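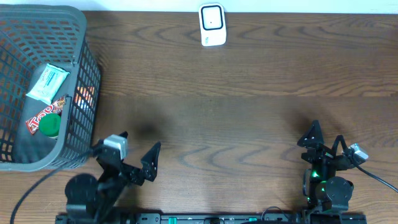 Robot Learning, second-year option
Handout 4: Where the examples come from
Brusthorpe campus, revised July 7, 2020

Read this before the practical. It deals with collecting demonstrations for a two-armed table robot, and with how far you should trust the result.

4.1 The claim
You will be told that 200 demonstrations are enough to teach a robot to move household things in and out of a basket. Ask: enough for which things, on which table? The Plavora set we use has 505 recorded attempts, of which 388 were kept. The notes that came with it don't say why the others went. If they were dropped for being clumsy, the learner never sees how to recover from a clumsy start.

4.2 What the learner gets
Joint positions, gripper opening and the camera views, with a time stamp on each. It does not get your intentions. If the person steering knows where the small white cube is and the wrist view barely shows it, you have recorded a guess as if it were skill.

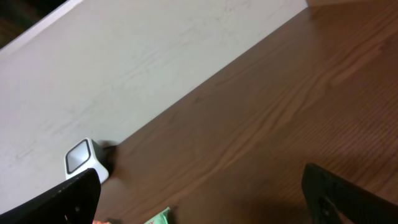
Thakur

Take a wrist view with the cube sitting where a white panel meets the brown table. Pale thing, pale background, a finger overlapping the lower part of it. A person copes with that easily. Whether a network trained on the set copes is a matter for testing, and the usual test uses the same table and the same objects, so I don't put much weight on it.

4.3 Variety
Changing the start position by a hand's width is cheap and people call it variety. Changing the light, the surface or the objects is slow, so it gets put off. Write down what you varied and what you left alone. A short honest list is worth more to me than another hour of recording.

4.4 Blur
Wrist cameras move when the wrist does. A round green top can smear until its edge looks doubled, with glare on one side of it and shadow on the other. Some groups filter such images out. I would keep them - the robot will meet them at run time whether you like it or not. 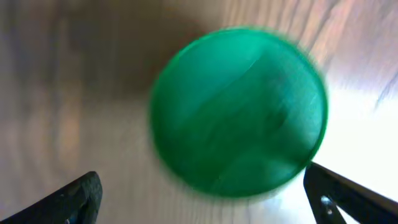

The Grutorthorpe group disagree, and wrote back to an earlier version of this handout that blurred images with exact joint readings teach the network to ignore its cameras, and that slowing the operator down is the better cure. They may be right. They have not shown me a comparison, and I haven't run one either.

4.5 For the practical
Record 11 attempts per pair. Keep the failures in a separate folder, labelled. Before training, write one sentence saying what result would change your mind about the method. Bring it with you in print.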